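4. What the students did with their free hours

I should say up front that I didn't set out to study free time. The plan, when Bożena Kaczorowski and I first sketched this project, was to look at the scheduled parts of a school trip: the museum mornings, the guided walks, the harbor tour in Meruna. We had our observation sheets all printed. Then we read the first batch of travel journals and found that the kids had hardly written about any of it. They wrote about the bus, the bakery, getting lost on the way to the bakery, and the two unscheduled hours they got each afternoon.

So this section is about those hours. The group was 36 students from McAlister, all in their second year of high school, on a 14-day trip in May that began in Kevstead and ended in Starasden. Every student kept a journal (paper, any format they liked, spelling not graded) and we asked them to write something each evening, even if it was one line. Some evenings it really was one line. "Tired, good soup" is a complete entry in our data, and I'm fond of it.

In-ho Cheon and I read all the journals separately and marked each passage where a student described working something out without an adult nearby. We kept the rule loose on purpose. Buying a stamp counted if the student said anything about how they managed it. Simply reporting that they bought a stamp didn't. We then sat down together and argued over the ones where we disagreed, and we ended up with 73 passages we were both happy to keep. 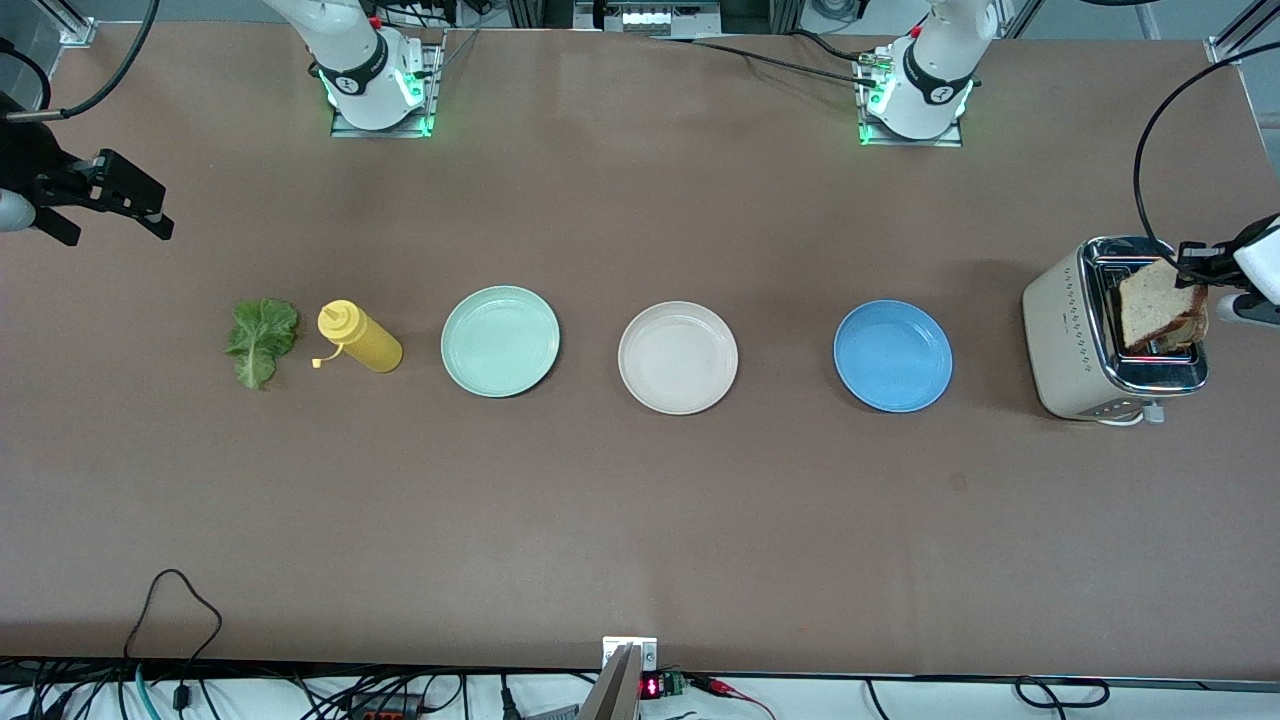 Figure 2. Tabletop with lettuce, a yellow squeeze bottle, three plates and a toaster.

Most of the passages are about language, which I expected, but they're not about vocabulary in the way a phrasebook would have it. The students wrote about tone, and about how long to wait before speaking. One girl spent most of a page on the right moment to ask for the check, and came back to it two days later with a correction! Another student noticed that people in Kevstead greeted the whole shop when they walked in, tried it himself, and wrote that he felt "like the mayor." These are small things, sure, but they are just the kind of customs our preparation classes had covered with a slide and a quiz, and I could find very little trace of the slide in what they wrote.

The second big group of passages is about getting around. We had given everyone a paper map and asked them to stay inside a marked area in threes or fours - the parents' one firm condition, and a fair one. Within that, they could go where they wanted. The journals from Meruna are full of hills, wrong stairs and arguments over which way the river was flowing. Bożena, who taught geography for years before she came over to research, was delighted with the river arguments and wanted a section on those alone. (She may get one in a later paper.)

I don't want to oversell this. Journals are what students choose to tell us, and a kid who spent both hours sitting on a wall with her friends may not have thought that worth writing down. We also had a few students who disliked the free hours and said so. One asked, very politely, if she could stay with a teacher instead, and she did, and her entries about those afternoons are some of the most careful in the whole set. We left them out of the count because an adult was there, though In-ho still thinks that was the wrong call, and we come back to his objection in section 5.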